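Pouring Behaviour of Side-Handled Teapots into Narrow-Necked Bottles
Project report, Household Objects unit
Yi-an Um and Trygve Tangen

1. Background

The side-handled teapot (yokode kyusu) is made for pouring small volumes of tea into open cups. The hollow handle projects from the body at an angle to the spout, and the pot is emptied by turning the wrist. Our project asked how well this form copes with a different receiver: a reused glass drink bottle with a narrow neck. Students in the Stetbridge residence commonly decant leftover drinks into such bottles for the fridge, and spillage on the shared counter was the original complaint behind the topic.

Published work on teapot dribble deals mostly with spouts. The earliest item on our reading list was a 1967 pamphlet by Rodrigues on domestic earthenware, which covers spout angle in detail but treats the rim in a single paragraph. We therefore included pouring from the rim with the lid off as a separate condition.

2. Materials

Two side-handled pots were tested. Pot A was glazed inside and out. Pot B, from the Ukley kiln, was unglazed on the exterior and had a slightly thicker lip. Receivers were glass bottles with threaded necks, rinsed and reused, with the caps removed. Test liquids were tap water, black tea and tea with milk. A towel and a cork coaster were kept at the work surface.

Spilled liquid was taken up with pre-weighed paper and measured on a Wamska kitchen scale reading to one gram. Small losses below that resolution were recorded as zero.

3. Method

Each trial began with 200 mL in the pot. The pourer had 20 seconds to transfer as much as possible. The bottle was held low on the body and kept upright; the neck was never tilted toward the pot, as this changed the effective opening and made trials hard to compare. Pourers alternated between trials to limit fatigue in the wrist.

Three variables were noted: tilt of the pot at first flow, width of the stream where it entered the neck, and mass of liquid lost. Tilt was read from a protractor card taped behind the pot.

4. Results

Spout pours were the more consistent. The stream left the spout at a predictable point and losses were confined to the end of the pour, when the flow weakened and followed the underside of the spout.

Rim pours depended almost entirely on rate. At a high rate the stream was wider than the neck and struck the threads. At a very low rate it clung to the glaze and ran down the body of the pot. Between these lay a usable range in which the stream was thin and clear of the lip - narrow enough to enter the bottle without touching the glass.

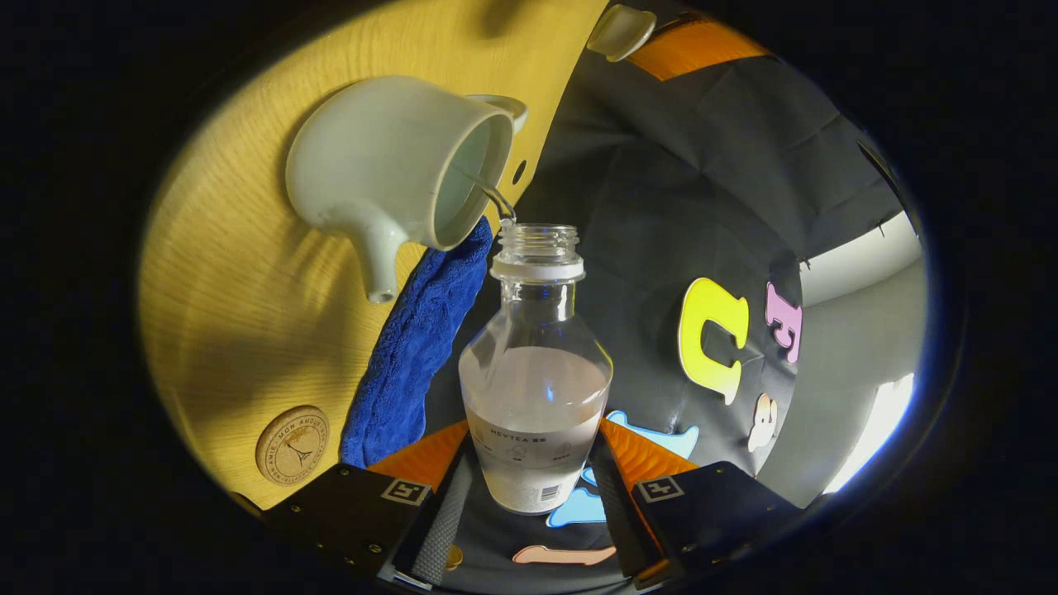 Holding that range required the pot to be turned well over onto its side as it emptied. Pourers with smaller hands found this awkward, as the handle ends up pointing downward and the grip has to be shifted partway through. Yi-an changed grip in most trials; Trygve did so only with Pot B.

Milk tea was harder to judge than water. The level inside the bottle was easy to read through the glass, but froth at the shoulder masked the last stage of filling, and two trials were stopped early for this reason.

5. Sources of error

The bottles were not identical in neck diameter. Pot B absorbed a small quantity of liquid through its exterior, which may have reduced the recorded loss. The protractor card shifted twice and the affected readings were discarded.

6. Further work

A funnel condition was planned but dropped for lack of time. Repeating the rim trials with a fixed pot stand would separate the effect of lip shape from that of the pourer's wrist. Raw readings are held with the unit coordinator in the grey binder, behind the March log sheets.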